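Mitmachen beim Umbau unserer Sortierung: Ich suche Kolleginnen und Kollegen für Halle 2

Hallo zusammen,

ich bin Ornella Pellegrini, ich leite bei Firnum die Sortierung am Standort Fisside, und ich brauche Verstärkung! Seit dem Frühjahr stehen bei uns Greifarme an den Tischen, an denen wir früher alles von Hand umgelegt haben. Das hat bei uns ziemlich viel durcheinandergewirbelt, und genau deshalb schreibe ich diese Anzeige selbst und überlasse sie nicht der Personalabteilung (die fand meine erste Fassung übrigens zu lang, diese ist jetzt noch länger geworden).
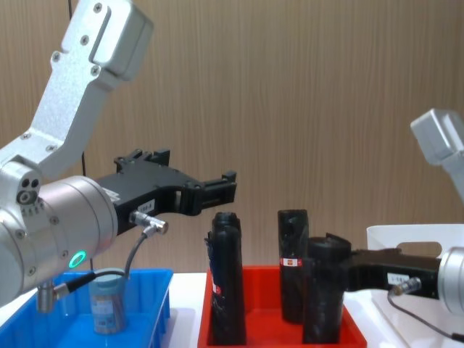
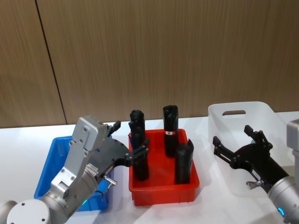

Sortiertisch mit zwei Greifarmen; in der roten Kiste in der Mitte stehen auf beiden Bildern drei schwarze Zylinder.

Worum geht es? Zu uns kommt gemischte Ware aus Rücksendungen, also Dosen, Hülsen, Flaschen, Kartuschen, alles, was Kunden eben so zurückschicken. Die muss aus der einen Kiste in die andere, nach Sorte und nach Zustand. Bis letztes Jahr hieß das: acht Stunden stehen, greifen, drehen, ablegen. Ich habe das selbst lange gemacht und meine Schultern erinnern mich bis heute daran. Rund um die Arme heißt das Projekt bei uns Zamani, die Software dazu kommt von Botwood. Wenn Sie im Gespräch beide Namen durcheinanderbringen, fallen Sie nicht auf, das passiert uns allen.

Ein Arm kann inzwischen eine Menge, aber er braucht Leute, die ihm auf die Finger schauen. Und da kommen Sie ins Spiel!

Was Sie bei uns machen würden:

Sie richten zu Schichtbeginn die Tische ein, stellen die Kisten an ihren Platz und prüfen die Greifer. Im Betrieb betreuen Sie 2 Tische gleichzeitig. Wenn ein Teil umfällt, verkantet oder schlicht danebengeht, halten Sie an, räumen auf und lassen weiterlaufen. Was schiefgeht, tragen Sie kurz ein, und zwar so, dass die Spätschicht es auch versteht. Einmal in der Woche sitzen wir mit der Technik zusammen und gehen die Einträge durch. Da wird auch mal gestritten, zum Beispiel darüber, ob die hohen Teile in der Kiste vorne oder hinten stehen sollen (ich bin für hinten, aber ich lasse mich überstimmen).

Die schwierigen Sachen bleiben übrigens Handarbeit. Beschädigte Verpackungen, klebrige Deckel, Sonderposten, das alles läuft weiter über den langen Tisch am Fenster. Jeder im Team ist pro Woche auch dort eingeteilt, ich ebenfalls.

Jetzt zu der Frage, die in jedem Vorstellungsgespräch kommt: Nehmen die Maschinen uns die Arbeit weg? Bei uns ist in der Sortierung bisher niemand gekündigt worden, und es gibt eine Betriebsvereinbarung, die Sie vor dem Unterschreiben gern lesen können. Die Arbeit selbst ist aber eine andere geworden, das will ich nicht schönreden. Man hebt weniger und schaut mehr. Manche mögen das sehr, andere haben gemerkt, dass ihnen das Anpacken fehlt, und sind ins Lager gewechselt. Ich fand die ersten Wochen auch anstrengend, nur eben anders anstrengend, abends war der Kopf müde und der Rücken nicht. Lauter ist es nicht geworden, aber man redet beim Arbeiten weniger miteinander, und deshalb machen wir die Pausen jetzt bewusst gemeinsam.

Was Sie mitbringen sollten:

Eine Ausbildung in der Lagerlogistik ist schön, ein paar Jahre Praxis an irgendeinem Packtisch sind mir genauso recht. Programmieren müssen Sie nicht können! Sie sollten Geduld haben, auf Deutsch einen verständlichen Satz ins Schichtbuch schreiben können und sich trauen, den Halt-Knopf zu drücken, auch wenn gerade der Chef danebensteht. Das Einlernen übernehmen wir, in den ersten Wochen arbeiten Sie immer zu zweit.

Was Sie bekommen:

Eine unbefristete Stelle, Vollzeit oder Teilzeit, Früh- und Spätschicht im Wechsel, keine Nachtschicht. Nach der Einarbeitung gibt es 1.000 Euro einmalig und dazu einen Monatszuschlag für die Anlagenbetreuung von 103 Euro. Fahrräder können drinnen stehen, und der Kaffee ist seit dem neuen Automaten endlich trinkbar.

Start wäre im Juni, bei Kündigungsfristen finden wir einen Weg. Schicken Sie mir ein paar Zeilen und einen Lebenslauf, ein Anschreiben mit Floskeln brauche ich nicht. Wer unsicher ist, kommt vorher einen halben Tag zum Zuschauen vorbei, am besten zur Frühschicht ab 7 Uhr. Bitte feste Schuhe anziehen und am Tor nach Ornella fragen.

Ich freue mich auf Sie!
Ornella Pellegrini
Firnum, Sortierung Fisside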